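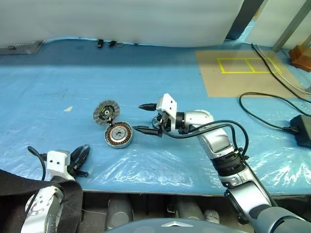 Ticket: Two-arm bench cell, cover won't come away from motor cleanly
Site: Sollavbridge, repair shop
Raised with: Dadberg support
Priority: Medium
Status: Open (waiting on customer)

Opening message

Hi all, back again with the same bench as last time, different headache. We've moved the arms on from sorting washers to opening up small fan motors for the rewind shelf, and it gets most of the way through the job before making a mess of the last bit.

What it's meant to do: left arm steadies the cover (the side with the circuit board in it), right arm holds the housing with the windings, they part, the left tips the cover back so the board faces up, and then the right lets go and fetches the little connector out so the halves can go their separate ways. By hand this is a thumbnail job. I can do one while talking to somebody about their lunch.

What it does: parts the halves nicely, tips the cover back, opens the fingers, and then goes for the connector and misses. Sometimes it closes on nothing and reports a good grip. Sometimes it nudges the housing and the whole lot slides along the plastic, cover trailing behind on its wires like a dog on a lead. Once it got hold of the wires instead of the plug and pulled, and I hit the stop before finding out what came off first.

I ran a batch of 38 motors through it this week to get you a fair number. It managed the full job, connector out and all, on 8 of them. The separating part is fine, I've got no complaints there at all – it's quite lovely to watch if I'm being soft about it.

Things I've tried already so you don't have to ask:

Restarted both arms and the controller. No change.
Re-taught the pick position for the connector. Better for a few goes, then back to missing.
Slowed the approach right down. Misses more slowly.
Checked the finger screws on both brackets. Tight.

Reply from support

Thanks for the detail. Could you tell us what surface the work is sitting on, what the lighting is like, and whether the miss is always in the same direction? Please also confirm whether the grip check is set to position or to force.

My reply

Surface is the blue bench top with clear plastic sheeting over it. The plastic keeps the grease off and we'd like to keep it if we can. It's flat enough in the middle, but there are creases along the front edge and they catch the light something rotten. Lighting is just the overheads. There's the white curtain across the back as well, which we put up on your advice last time.

Direction of miss: mostly short, towards the front of the bench. I hadn't spotted a pattern until you asked, so fair play.

Grip check is on position. Should it not be?

Reply from support

Position check only confirms the fingers have reached the commanded gap. With a part as small as your connector, a closed-on-air result can read as a success. Please switch to force and set the threshold to 700 to begin with (the units are the controller's own, so just type the number). Separately, bright reflections near the work can pull the depth estimate forward. Please try a run with the plastic pulled tight or removed, changing nothing else.

My reply

Right, did both, one at a time like you said.

Force check first. It has stopped fibbing! It now says "no grip" when there's no grip, backs off and has another go, and the second go sometimes lands. At 700 it was also rejecting perfectly good grips on the connector, I think because the plug is so light and the fingers barely squeeze it. I've dropped the threshold a bit and that's calmed down. Would be good to know what you'd consider too low.

Then the plastic. I pulled it tight and taped it under the front edge, and the short misses got noticeably rarer. Took it off altogether and they got rarer again, but then there was grease on the bench and I got a look from the others, so it's back on. Is there a matt version anyone uses? Our other shop at Broltbridge has a rubber mat under theirs, but they only do boxes and lids so I don't know that it proves much.

What's left is the sliding. When the right arm lets go of the housing there's nothing holding it, and any touch at all shoves it along. With my own hands I'd just rest a little finger on it without thinking. The arm hasn't got a little finger.

Reply from support

Agreed, this is a fixturing matter more than a software one. A shallow ring or nest for the housing would hold it while both arms attend to the cover and connector. We can quote for a machined nest at 2000 pounds, or you are welcome to make your own. It should not rise above the lower half of the housing or the longer finger may foul it.

My reply

Two thousand pounds to stop a motor sliding about! No offence, but I'll be having a go with some offcuts first. Obeidat do a grippy rubber ring for jar lids that looks like the right sort of size, so one of those is on its way as well.

To answer the question you put at the end of your last call, about whether we'd call the job automated yet: not from where I'm sitting. Splitting the motors, yes, I'd leave it to that and go and make a tea. Anything with a wire on it I still want to be stood there. The person it's meant to free up is currently the person picking connectors off after it, so we've saved half a job. I'd still rather have it than not, my wrists are better for it.

Two things for you please:

1. Lowest sensible force threshold for a part that light.
2. Can the left arm keep hold of the cover for longer? At the minute it lets go as soon as the tilt is done, and I'd like it to hang on until the plug is out.

Reply from support

1. We would not go below half the starting value. Under that, cable drag at the wrist may register as a grip.
2. Yes. Set the left release to wait on the right arm's "clear" signal instead of its own "tilt done". You will need to run the collision check again afterwards.

We will leave the ticket open until you have tried the ring. Please send the log from the next full batch.

My reply

Release changed, collision check passed. One thing I've noticed since: the left arm holding on makes it reach for the plug from a slightly different angle, and it seems to like that better. Ring hasn't turned up yet. Will send the log once it has and I've put a proper batch through.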